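Trundik releases Leserix 2 with reworked grasp planner

18 May 2023

Trundik has released version 2 of Leserix, its software for turning recorded hand demonstrations into motion plans for two-arm robots. The update replaces the grasp planner used in earlier releases, adds a new tool for checking recordings before training, and changes the way the software handles objects that stand close together.

Leserix takes data from a pair of hand-held grippers. A person does a task with one gripper in each hand, and the software records the path of both grippers, how far the fingers are open, and the view from a camera worn or mounted at head height. The recordings are then used to train a control policy that runs on a robot fitted with the same type of gripper.

The previous planner treated each object on the table as a separate problem. It picked a grasp for one object, checked it against the rest of the table, and started over if there was a conflict. According to the release notes, this worked well on open tabletops and badly on groups of bottles, where most of the first choices were thrown out. Plans for crowded tables often ran past the time limit, and the robot stopped with an error.

In the new version, the planner looks at a group of nearby objects together. It scores each possible approach by the free space next to the object, the direction of the wrist, and whether the second arm has to move out of the way. Parts that stick out, such as spouts and trigger heads, are now kept as separate shapes in the collision model. Earlier versions wrapped the whole bottle in a single cylinder.

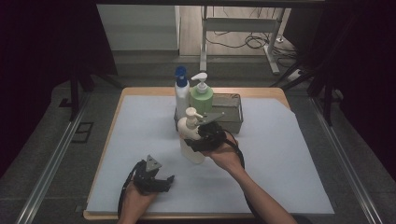
Two hand-held grippers at a paper-covered table, with the right one next to a cream pump bottle.

Trundik tested the planner on a set of 308 recordings of bathroom and cleaning containers, called Drita. The set covers 11 tasks, including moving one bottle away from a group, turning a pump bottle so its spout points in a given direction, and placing bottles in a row. Drita is included with the release and can be loaded from the project menu.

The company has not published success rates for the full set. It says results will come in June, after the same tasks have been repeated on a second robot setup. The release notes list two tasks as still unreliable. Both involve gripping a pump bottle below the head while another bottle is touching it.

The second large change is Shehu, a tool that reviews recordings before they go into training. It lines up the camera video with the motion of each gripper and marks places where they do not agree. Common causes are a dropped tracking signal, a clock that has drifted, or a gripper that leaves the camera view for too long. Users can trim the marked section, keep it, or remove the whole recording. Shehu does not delete anything by itself, and every edit can be undone until the set is exported.

Shehu also shows the left and right grippers on separate timelines. In many recordings one hand waits while the other one works, and the older software cut these waiting periods out by default. Users reported that policies trained on the trimmed data moved the idle arm when it should have stayed still. Waiting periods are now kept unless the user turns the old setting back on.

Smaller changes in the release include a faster import step for long recordings, a new view that draws the planned path over the camera video, and a fix for a bug that swapped the left and right grippers when one of them was restarted during a session. Calibration files now store the finger width of each gripper, so users with different finger plates no longer need to keep separate projects.

Projects made with the first version can be opened in the new one, but their grasp settings will not carry over. The software makes a backup copy of the project and asks the user to set the approach distance and closing force again. Trained policies from the first version still run without changes. To use the new planner with them, users need to rebuild the collision model, a step found under the Tools menu.

The update is free for current license holders and runs on Linux. A Windows version of Shehu is planned, though the planner itself will stay on Linux for now. Support for the first version ends when the June results are posted, and Trundik advises users with work in progress to finish exporting their data before they switch.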